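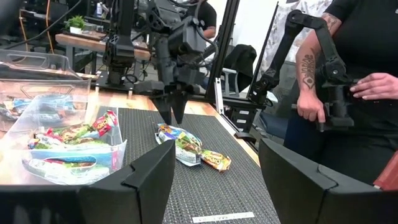

Solomiia Pasichnyk has spent most of August comparing gripper fingertips on snack wrappers, and she does not recommend wrappers to anyone who wants clean numbers. "A rigid box gives you the same contact twice," she said. "Film doesn't." The work is done by teleoperation. An operator guides a leader arm by its handle at the side of the table, and the follower arms carry tapered black fingers over a dark woven mat, where the packages are laid before they are moved to clear plastic bins. Pasichnyk runs manipulation testing at Kavolau. We spoke on Aug 21, 2022, with her colleague Tudur Hughes, who handles controllers and cameras, joining for the second half.

The comparison covers two sets of fingertips. The Grostell set has a stiff shell with a narrow contact edge. The Prallex set is more compliant, with a wider pad and a slower close at the default current limit. Both fit the same finger body, so the arm, the wrist camera and the cabling stay as they are when the tips are changed. Pasichnyk puts a changeover at nine minutes, most of it spent on recalibrating the closed position.

"People skip the zero," she said. "They swap the tips, they see the jaw shut, and they start recording. Then the reported width is off for the whole session and you find it a week later in the plots."

Her protocol is plain. Each tip set gets 37 grasps per operator, with six operators. A grasp is counted as held if the package stays in the fingers from lift to release over the bin. A package that slides but does not fall is logged as a slip. Crushed contents are recorded separately, by feel, after the run.

Asked which set came out ahead, she declined to give a single answer. The narrow edge was better at getting under a crimped seam and picking up a bag that lay flat. The wide pad was better once the bag was in the air, particularly with packages that are mostly gas and shift their contents when tilted.

"If you ask me about pickup, I say Grostell. If you ask me about transport, I say Prallex. The buyer wants one number, and I can make one, but it depends on how I weight the two phases."

She was more definite about the mat. The earlier surface was bare tabletop, and bags skated across it when a fingertip touched down early. The woven surface adds enough friction to let the operator push against a bag and raise an edge. It also changes the result. The gap between the two sets was larger on bare wood, and she now reports the surface in the first line of every log.

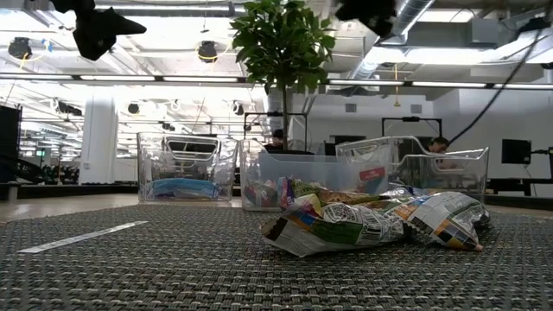 Hughes came in at this point with a laptop and a complaint about reflections. His share of the project is the controller comparison: the stock position controller against one derived from a method he calls the Jabłońska loop, after the internal project in which it was written. The loop limits closing speed when motor current rises faster than a set slope. In principle it stops the fingers at first contact with film and then closes in small steps.

"On foil bags it works as designed," Hughes said. "On the thin clear wrap it triggers late. The wrap folds before it pushes back, so there is no slope to detect. By the time the current moves, you have hold of whatever is inside."

He has tried lowering the threshold. That produced false stops during fast wrist motion, when the current signal picks up the load from the arm itself. The present setting is a compromise, and he has asked for a filter that subtracts the expected inertial part. It is not written yet.

On cameras he was brief. The wrist view is the one the operators rely on for the last few centimeters, and both fingertips have to be visible in it at all openings. The fixed view is used mainly for review. Shiny packaging is a problem in both. Under bright overhead lights, a highlight on silver film can saturate and hide the seam the operator is aiming for. Hughes has locked exposure low and accepts a dark background.

"Auto exposure was worse," he said. "The picture would pump every time a finger crossed a bright bag. Operators slow down when that happens, and then I'm measuring the camera and calling it the gripper."

Pasichnyk raised one more source of error, which is the operators. Grasp success rose over the first nine trials of each session and then leveled off, whichever tips were fitted. She now alternates the starting set between operators and discards those first trials from the comparison, although she keeps them on file.

Both want to repeat the series with worn tips. The Prallex pads had begun to polish at the contact edge by the end of the first block, and Pasichnyk suspects part of the late slip count comes from that. Hughes would first like to settle the filter, so that the controller is frozen before the hardware changes again. They had not agreed on the order when we finished talking, and the next set of pads was still on order.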